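3.2 Rain gauge readings

The Hunton gauge was read at 9 a.m. each day through December. Two readings were lost to ice in the funnel.

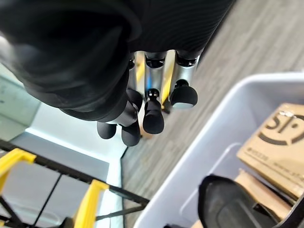
The monthly total was 106 mm, with rain on 11 days. Fakhoury's gauge at Flarnmont, at nearly 400 m elevation, caught more on most of them (Figure 4).
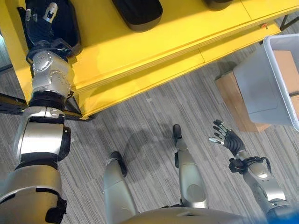

How were the lost readings handled?
They were left blank and kept out of the monthly total.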